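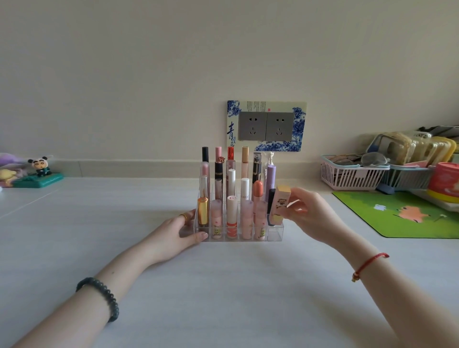 Figure 2. A tiered acrylic organizer for lip products on a desk set against a wall.

4.2 Storage, furnishing and asking rent

The third group of variables concerns what is included with the unit. Rental listings in Grerkport are posted on a common form that records floor area, number of bedrooms, floor level and heating type, but leaves furnishing to a free text field. Landlords use this field unevenly. One listing may name every wardrobe and shelf, while another for a similar unit in the same building says only "part furnished." We therefore coded furnishing by hand from the full text of each listing, using the scheme set out in Section 3.

The sample consists of 325 listings that were active in October and that met the area and completeness rules. Of these, 177 mention at least one item of built-in or supplied storage. The remaining 148 listings mention none, although this cannot be read as proof that none is present. A closet that a landlord sees as part of the room may never be named. The coded variable measures advertised storage, and the estimates below should be understood in that sense.

Storage was split into two classes. Fixed storage covers closets, wall cupboards, pantry units and lockable basement space assigned to the unit. Loose storage covers free-standing wardrobes, dressers, desks with drawers and open shelving. Small personal organizers of the kind in Figure 2 belong to the tenant's own household goods and fall outside both classes. They matter to the argument only in that tenants who lack fixed storage must place such goods on desks, sills and other open surfaces, and so give up part of the usable area for which they pay rent.

Asking rent was regressed in log form on floor area, bedrooms, floor level, heating type, building age and the two storage classes, with fixed effects for the 6 rental districts. Standard errors are clustered by building. The area term enters with its square, following the form used for the Laitinen blocks in Section 2, where rent per unit of area falls as units become larger.

The coefficient on fixed storage is positive and holds its sign in every version of the model. It is largest for studios and one-bedroom units and becomes small once a unit has three or more bedrooms. This pattern fits the view that storage and floor area act as partial substitutes. In a large unit a spare room can absorb goods that would otherwise need a closet – in a studio there is no such room. The coefficient on loose storage is weaker and changes sign when building age is added. Older buildings are more often let with free-standing furniture left by earlier owners, and the loose storage term seems to pick up some of the effect of age when age is left out.

Two districts call for separate comment. In Grolletti, most of the stock was built by a single developer to a small number of floor plans, and fixed storage varies little between units. Dropping Grolletti from the sample leaves the main estimate almost unchanged. In Mekov the reverse holds. Many units there were divided from larger apartments, and closets often ended up on one side of the dividing wall only. Pairs of neighboring units can then differ in storage while sharing age, heating and floor level. The Mekov pairs are few, but the difference in asking rent within pairs has the same sign as the full-sample estimate.

Several limits apply. Asking rent is not contract rent, and the gap between them may itself depend on how carefully a listing is written. Landlords who describe storage in detail may also describe other features in detail, and some of those features are not in the model. To check this, we added the word count of the free text field as a control. The fixed storage coefficient falls slightly and remains distinct from zero, while word count has a small positive coefficient of its own. We did not inspect units in person, and the depth or condition of a closet is therefore unknown except where the landlord states it.

Section 4.3 repeats the analysis with time on the market as the outcome.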